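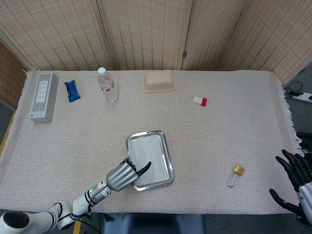
How do I wash a handwoven cotton tablecloth with fringe so that it keeps its shape?

Wash it by hand in cool water with a small amount of mild soap, do not wring it, and dry it flat. The fringe needs a little preparation before the cloth goes into the water.

Before washing

Shake the cloth outdoors and look for stains on both sides. Put a drop of liquid soap on each stain, press it in with your finger and wait 15 minutes. Please do not rub, the threads of a loose weave move easily and they do not go back by themselves.

Next, divide the fringe into small bunches and tie each bunch softly with cotton string. I learned this from my aunt in Dallport, who has woven on the same loom for many years. Without the string, the ends make knots and you will spend the evening with a needle opening them.

Measure the cloth and write down the length and the width. Mine is 160 cm long and 115 cm wide. You will need these numbers when it dries.

Washing

1. Fill a bathtub or a large basin with cool water.
2. Add one spoon of mild soap and mix it with your hand.
3. Put the cloth in, folded loosely, and press it down several times.
4. Leave it for 15 minutes, not longer if it has colored threads.
5. Let the water out and rinse until there is no more foam.

If you are not sure about the colors, first press a wet white napkin on one corner. When the napkin takes color, use cold water only and skip the soaking.

Drying

Roll the cloth in a dry towel and press on the roll. Open it on a second towel, in the shade, and pull it gently with flat hands until it has the measures you wrote down. Untie the strings while the fringe is still damp and comb it with your fingers, or with a comb that has wide teeth.

Iron from the back side, on medium heat, before it is fully dry. Do not iron the fringe.

Storing

Roll it on a cardboard tube instead of folding it. I wash mine in April and once more after the summer, and between these I only clean small spots.

Written by Recep Gündoğdu
Last updated 2026-03-15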